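Right, I've spent most of the week rewriting our house rules for naming and reviewing simulated robot episodes, and I have opinions. Short thread, get a brew.

1/ Rule one, and the one I'd keep if you made me bin the rest: write the success condition BEFORE anyone runs a single episode. "Drawer open" means what? A finger's width? Halfway? We had two reviewers happily using different answers for 360 episodes. Ouch.

2/ Put the number in the task sheet, give it a unit, and put a date on it. Ours now has 25 May 2022 at the top and if you change a threshold you change the date too. Dull as anything. Saves so much shouting.

3/ Left and right always mean the ROBOT'S left and right. Always! I don't care which way round your screen is. Puspita Wijaya caught 18 labels with the arms swapped in the Tlapale set and every one of them was mine (sorry Puspita).

4/ No skipping through at speed when you review. I know, I know, it's tedious. But a bowl going through a worktop for a blink looks fine at four times speed and it's a fail under our rules, full stop.

5/ Which brings me to physics glitches. They get their own tag. Don't lump them in with "robot dropped it", those are two different problems and two different people have to fix them.

6/ Someone asked me whether sim needs any of this, seeing as you can't break a real plate. Yes!! People copy habits from sim straight over to hardware. If your sim rules are sloppy, your hardware rules will be sloppy by August.

7/ Two-handed kitchen tasks are where our old rules fell over. One hand's holding a bowl, the other's off at a drawer, and the old form had one box for "hand state". One box! For two hands!
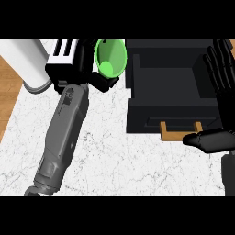
8/ So now there's a line for each hand, filled in separately, and you say what it's holding or what it's next to. "Next to" and "gripping" are different words and I will be annoying about it. If you can't tell there's contact, write "can't tell". It's a proper answer and it's on the form.

9/ Isauro Zamudio wanted a third line for the torso. We argued. He's probably right, it's going in the next version.

10/ Last one: a second person checks 7 in every hundred, picked by the script and never by the reviewer. With 2,000 episodes in the queue that's a fair few evenings, so be nice to your second person.

Happy to share the blank form if anyone wants it, just reply and I'll dig out the tidy copy. Mine has tea on it.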